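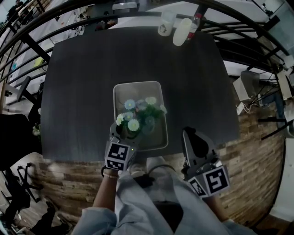 Kunstblumen entstauben und auffrischen

Bei mir stehen das ganze Jahr über Kunstblumen herum, im Flur, im Bad ohne Fenster und seit dem Umzug auch auf dem Schrank, wo ich ohne Leiter gar nicht hinkomme. Früher habe ich die einmal im Jahr unter die Brause gehalten und mich dann gewundert, dass die Blätter abfielen. Inzwischen mache ich das anders, und weil mich im Januar immer wieder Leute danach fragen (große Putzlaune nach den Feiertagen!), schreibe ich es mal auf.

Zuerst trocken. Ein weicher, breiter Pinsel reicht völlig, ich nehme einen alten Backpinsel, den meine Nachbarin Bohumila aussortiert hatte. Immer von der Mitte der Blüte nach außen streichen und den Strauß dabei kopfüber halten. Wer einen Föhn mit Kaltstufe hat, kann damit vorpusten, am besten auf dem Balkon. Die warme Stufe bitte lassen, der Kleber an den Stielen wird davon weich.

Bei Seide und Stoff bin ich mit Wasser vorsichtig. Vorher an einem Blatt ganz hinten testen: feuchtes weißes Tuch drauf, kurz drücken, schauen. Färbt es ab, bleibt es beim Pinsel. Färbt nichts ab, kommt ein Tropfen Spülmittel in eine Schüssel mit lauwarmem Wasser, und dann wird jede Blüte einzeln abgetupft – nicht gerubbelt, sonst fransen die Ränder aus.

Plastikblumen halten mehr aus. Die dürfen bei mir kurz ins Bad, drei Minuten, ein bisschen schwenken, klar abspülen und kopfüber an die Wäscheleine. Drahtstiele lasse ich möglichst aus dem Wasser raus, die rosten sonst von innen und man sieht es erst, wenn braune Flecken in der Vase sind.

Der Trick mit der Papiertüte und dem Salz: Sträußchen rein, zwei Esslöffel grobes Salz dazu, Tüte zuhalten und sanft schütteln. Klappt bei festen Blüten prima, bei feinen Staubfäden gar nicht. Hinterher gut ausklopfen, ich hatte noch tagelang Salz auf der Kommode.

Zerdrückte Blütenblätter kriege ich mit Wasserdampf wieder in Form. Kurz über den Topf halten, mit den Fingern zurechtzupfen, auskühlen lassen. Finger dabei nicht direkt in den Dampf! Lose Köpfe klebe ich mit einem Punkt Heißkleber wieder an, und zwar auf den Stiel, nicht in die Blüte.

Gelagert wird im Karton mit Seidenpapier dazwischen, dunkel und trocken. Blau bleicht nach meiner Erfahrung am schnellsten aus, also lieber nicht ans Südfenster damit.

Nächstes Mal geht es um Kalkränder in Glasvasen, da habe ich noch zwei Sachen zum Ausprobieren hier liegen.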